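Write the setup down before you touch the hands

Rogério Caldeira keeps a notebook for the two-armed cell at Rilen, and I think it is worth more than the service contract. Every change goes in it: which finger was recalibrated, what the old offset was, who signed off. It has 176 entries so far. Most are one line long.

A lot of shops treat a simulated cell as something that needs no upkeep. I disagree. The model drifts away from the real machine every time somebody moves a fixture on the floor and forgets to move it in the software. At Rilen a tray position was wrong by 5 mm for most of May, and people blamed the Pika controller for it.

My view is that the model should be checked on the same schedule as the hardware, by the same person. It takes 30 minutes. Load the cell, run both arms to the tray, look at where the fingers end up, and write it down.
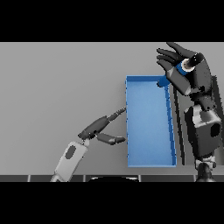 Both arms and the blue tray in the simulated cell.

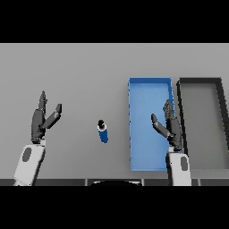 Who should own the model

The technician should. When engineering owns it, a fix waits in a queue, and at Sotomayor that queue ran to 3 weeks. Give the technician edit rights and a backup copy. If he breaks something, restore the backup and have him enter that in the notebook too.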